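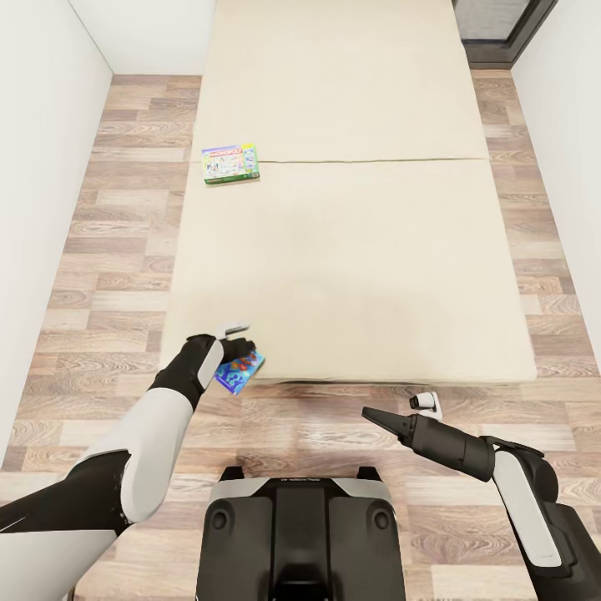 Simulated robot view, mattress scene. Left hand holding a flat blue printed item; game box on the mattress; right hand empty.

# Fakora-Flat

Simulated episodes of a two-armed robot handling thin, flat items near soft furniture. Collected for the Dolinow grasping study.

12 shares | 3 comments

## Contents

- 3,218 episodes in total
- 2,023 with the left arm as the holding arm
- all frames rendered; no real camera footage

Each episode stores joint positions for both arms, hand commands, the robot-view video and one line of task text. The idle arm is recorded too - do not drop its channels, the baseline expects them.

## Baseline

The Wurnix policy was trained on the full training split and run for 400 test rollouts. Most failures came at release, when the item stayed against the fingertip pads. Box placement on the mattress had little effect on the result. Lowering the release speed helped with thin items and did nothing for boxes.

## Known issues

- Mattress contact is modeled as rigid. Cloth deformation is off.
- Task text was written by two people and the wording is uneven.

## Maintainers

Ankica Omerović (data), Necati Kırmızıgül (simulation). Last updated 11/19/20.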